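From: Caro
To: Lindasari household list
Date: Tuesday, March 12, 2019
Subject: Re: folding thin things without a table

> Does anyone have a good way of folding muslins and thin cotton
> cloths? I've got no table to speak of, only the worktop, and
> everything slides about and ends up in a worse heap than it started.
> I did 7 last night and they looked like used tissues. Also, is it
> worth ironing them or am I being daft?

Oh, I'm so glad someone asked this! I went through exactly the same misery with the worktop (ours is that shiny stuff, hopeless) and I've been doing all my small folding on the bed since August. I'm never going back.

What changed it for me was putting a big towel down first. Thin cotton skates about on a smooth bedspread just as badly as it does on a worktop, but the loops on terry towelling grip it a bit, so when you lay a corner down it stays where you left it. Use the largest towel you own, a bath sheet if you've got one, and let it hang over the side of the bed a little so you aren't working right up against a hem. A flat towel matters more than a thick one. I smooth mine out with my forearm before I start.

Then pick the cloth up out of its bundle by whatever bit you can get hold of and let it drop down under its own weight. Don't go hunting for corners while it's still in a ball. Lift it clear of the towel, give it a moment to hang, and keep your other hand low and open near the edge of the bed, ready for whichever bit comes down.
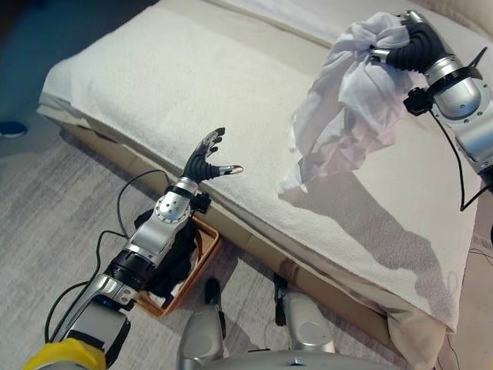 Does the towel have to be white?

Any colour will do as long as it's been washed a good few times, because new towels shed fluff and it shows up terribly on dark cloths. I'd keep a bright new red one well away from anything damp, too.

Once you've found one corner, run your fingers along the hem to the next one and don't let go of the first. Lay that whole edge down along the towel, pull the rest towards you, and you've got a square (or near enough – mine have all gone a bit diamond shaped in the wash). Halves, then halves again. I stop there, but if you've got a shallow drawer you can fold into thirds the last time and stand them up on end, and it's lovely being able to see them all at once.

As for ironing, I wouldn't bother with muslins at all. Fold them while they're barely dry and press down with flat hands and they come out quite respectable. The thin cotton ones I do iron, but only when we've got people coming, and then I do them on the same towel with a folded sheet underneath. Keep the iron cool if they're very fine.

Has anybody tried the Cerno drying rack, by the way? The one with the 2 wings. I'm wondering if things would come off it flatter than they do off our radiators.

Caro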